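Last touched June 8, 2026. Still rough, fix as you find things.

# Gunside lab furniture layouts

Room layouts and bench specs for the Gunside science building refit. Three floors, 19 teaching labs, one folder per lab. Exported from Skemo, cleaned by hand where the export broke (often).

## What's in here

- `rooms/` – one JSON per lab: walls, doors, service drops, bench positions
- `benches/` – bench types, with top, frame and sink options
- `finishes.csv` – color and material codes, Kragh numbering
- `site/` – approach and grounds, reference only
- `old/` – February layouts. Don't use. Kept becuase the quote refers to them

Units are millimeters everywhere except `finishes.csv`, where sheet sizes are in inches. Sorry. Kragh sends it that way. 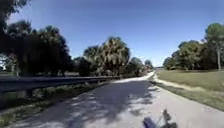
## Bench types

| code | shape | depth | notes |
|------|-------|-------|-------|
| R1 | straight | 600 | wall run, no sink |
| R2 | straight | 600 | wall run, sink at left end |
| K3 | kidney | varies | chem only, gas + water in the middle |
| P1 | peninsula | varies | physics, power only |

K3 depth is measured at the widest point. Skemo reports it at the centerline, so the numbers in `rooms/` won't match the raw export. Ours are right.

R2 can be mirrored: set `flip: true`. Don't make a new code for it – someone did and it took a whole afternoon to pull back out.

## Loading

 python load.py rooms/ --check

`--check` flags overlapping benches and any aisle under the minimum in `config.toml`. Warnings on the prep rooms are expected, they have no aisle set.

Output goes to `out/`, one file per floor. Rodus reads those directly. If Rodus shows everything stacked at the origin, the floor offset is missing, add it in `config.toml` and rerun.

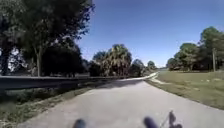
## Known problems

- Lab 17: door swings into the end bench. Waiting on the architect, door may move
- Fume hood cutouts are rectangles only, real ones have a notch
- Stool counts not filled in for the top floor
- Some Kragh codes have a trailing space. Strip before matching
- Service drops on the ground floor are from the old drawings, positions not rechecked yet

## Changing things

Edit the JSON, run the check, commit. One lab per commit please. Don't re-export from Skemo over the top of `rooms/`, it wipes teh hand fixes and they're not stored anywhere else.

New finish codes go at the bottom of the csv. Leave the order alone, the quote sheet looks up by row number.

## License

Internal use for the Gunside refit. Bench drawings belong to Kragh, ask them before sending any outside.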